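Ivbridge bench notebook – patching, small rack
Last updated: January, 4:40 pm
Print this page | E-mail this page

Back on the little open rack today, and I finally have the yellow patch cables the way I want them (mostly!). Enikő Illés wanted the Tistmont drawing followed to the letter, so I started by throwing out my old port list, which had two cables going to the same place. Oops.

Stuff I want to remember: hold the plug by the boot, line it up before pushing, and wait for the click. Then a small tug. I skipped the tug last time and lost 57 minutes hunting a dead link that was a plug sitting half in.

Yellow cable at the ports, at the rack and over the mat:
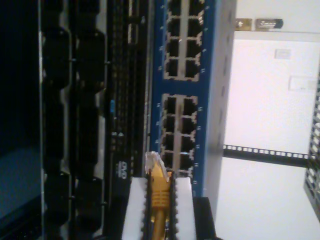
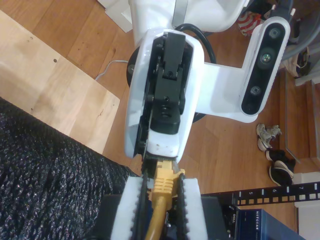
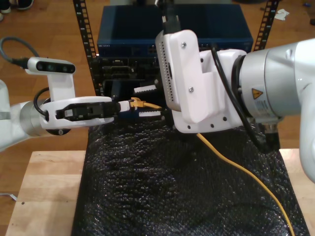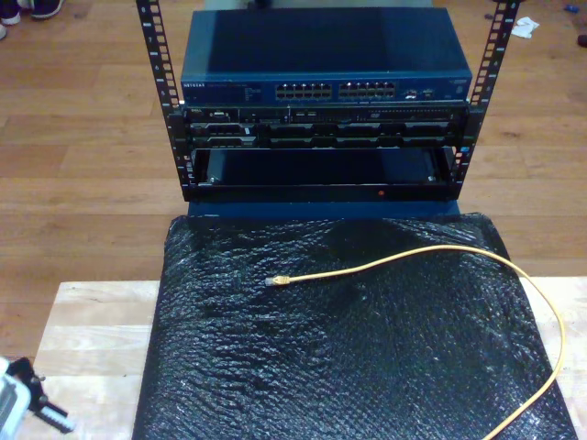 Lengths next. The Kaewsai order came in and there are 139 cables in the box, which ought to keep us going until summer. I've been pulling the short ones for this rack and leaving the long ones for the Rirolwood job – please don't raid those, I've already matched them to the drawing. If you do take one, write it on the lid.

The snagless boots are lovely for dragging a cable back through a bundle, but they're stiff, and my thumb was sore by lunch. Getting one out when both its neighbors are plugged in is a real pain. I've started filling the bottom row first and working up, and that helps a bit.

Labels: both ends, same number, a hand's width from the plug. I ran out of tape with 5 cables to go, so those have pencil on masking tape for now. Ugly, but I can read it.

Still to do: print the proper labels, redo the port list, ask Enikő if she wants the spare ports blanked off.

Reader comments (3)

dorn_k: Can we get the new port list on the shared drive too? The paper one keeps wandering off.

Enikő: Yes to blanking the spares. And 2 of the pencil labels have the same number, go look :)

marsh: Took one long cable, wrote it on the lid. Sorry!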